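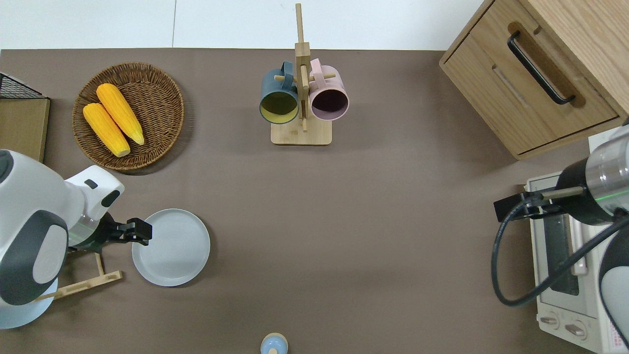 Call for participants: household food waste and packaging sorting study, Skiswood and Belard

Garnetti is recruiting households for a study of how kitchen waste is separated, weighed and set out for collection. The study covers the Skiswood and Belard collection rounds. It begins in May and each household takes part for 8 weeks.

Background

Residual waste from the two rounds still contains a large share of material that could go elsewhere, mainly food, film and mixed-material packaging. Round-level tonnages are recorded at the transfer station, but they give no information about what happens inside the home. A previous postal survey in the same area produced 1,706 usable replies. Stated sorting habits in those replies did not match the composition of the bins sampled afterwards, and the difference was largest for food. The present study measures weights in the kitchen and compares them with the contents of the bins on collection.

Who can take part

We have places for 178 households. You can apply if:

– you live at an address served by the Skiswood or Belard round
– your residual waste is collected from your own bin, or from a shared bin store with a numbered bay
– at least one adult in the household will be at home for most of the study period
– you do not already take part in a trial run by your waste collector

Flats, houses and shared houses are all eligible. You do not need to be a regular recycler. Households that put everything in one bin are under-represented in the applications so far and are encouraged to apply. Home composters are also eligible but will be asked to weigh material before it goes on the heap.

Households with commercial waste from the same address (childminding, catering, holiday letting) cannot be included, as the two streams cannot be separated reliably.

What you will be asked to do

Each household receives a digital scale, a lidded food caddy, a supply of liners and a record book. You weigh the caddy each time it is emptied and enter the weight, the time and a category code. Packaging is not weighed in the kitchen. It is placed in the numbered sacks supplied and left out with your normal collection. Most people will need a few minutes a day for the entries.

There are 2 home visits. At the first, a fieldworker sets up the scale and checks the reading against a reference weight. At the second, the equipment is checked again and a short interview is held. Visits are made by appointment and last nearly an hour. Evening appointments can be arranged up to 7 p.m.

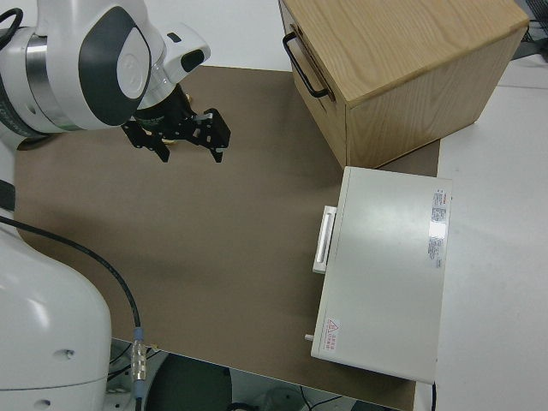

Robot arm beside a brown mat, with a light wooden cabinet and a white appliance.

Bin sampling takes place on your usual collection round. The contents of your residual bin are taken to the Sfeir sorting hall, separated by hand into material categories and weighed. You will not be told in advance which collections are sampled. Letters and other papers with personal details are removed unread and shredded. If you would prefer to keep such papers out of the bin altogether, a separate sack can be provided.

Payment

Participants receive a shopping voucher after the first visit and a second, larger one when the record book is returned. Gaps in the record do not affect payment, provided that they are marked as gaps. Please do not fill in missing weights from memory. The caddy may be kept. The scale must be returned.

Data

Results are published as totals by round and by type of dwelling. Addresses are stored separately from weights and deleted when the vouchers have been issued. No household results are passed to the waste collector, and nothing found in a bin during sampling is used for enforcement. You may withdraw at any point up to the second visit without giving a reason – weights already recorded will be removed if you ask for this in writing.

How to apply

Application forms are available from the reception desk at the Sfeir sorting hall and from the libraries in Skiswood and Belard. Please state the type of dwelling, the number of people in the household and whether you have a food waste collection at present. Places are allocated by dwelling type and not by date of application, so a later form has the same chance as an early one. Applicants who are not selected go on a reserve list and may be contacted in the first fortnight of the study.

Questions about eligibility and home visits should be addressed to Evelien Coppens, fieldwork coordinator. Questions about sampling, sorting categories or data storage should be addressed to Wouter Coppens, sampling and analysis. Both can be reached through the Garnetti study office between 9 a.m. and 4 p.m. The form is also available in large print.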